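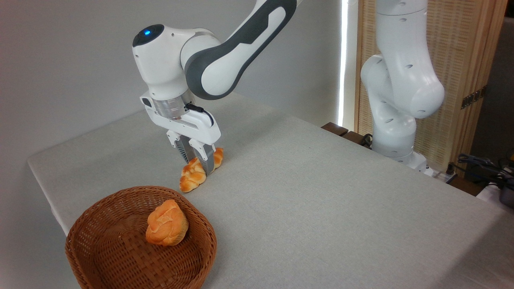 Thursday, January 11, 2018

1/ Bread for the table, notes on shape and basket. A plaited roll and a round scored roll behave differently once baked, even from the same dough.

2/ Dough for the plaits: 275 g strong white flour, one egg, milk to bring it together, 4 g salt. Divide at 100 g a piece. Anything heavier and the middle stays pale while the ends catch.

3/ Roll each strand longer than looks right. Short strands give a fat knot with no definition. Egg wash twice, the second coat just before the oven.

4/ Bake for 17 minutes on the middle shelf. The Pelar oven at Semwal runs hot at the back, so the tray gets turned once.

5/ Round rolls: no egg wash. Score deep, from the centre outwards. A shallow cut closes up and the crust splits where it likes.

6/ Baskets. Round wicker, close weave. An open weave collects crumbs underneath and marks the cloth. No liner if the rolls are fully cool.

7/ Rounds go in first, plaits on top. A plait at the bottom loses its glaze wherever something rests on it.

8/ Pale grey cloth stays. White showed every flake of crust by mid-morning.

9/ Seeded version in March, if Zemine still stock the small bags of poppy. The Skevuvau ones were stale twice running.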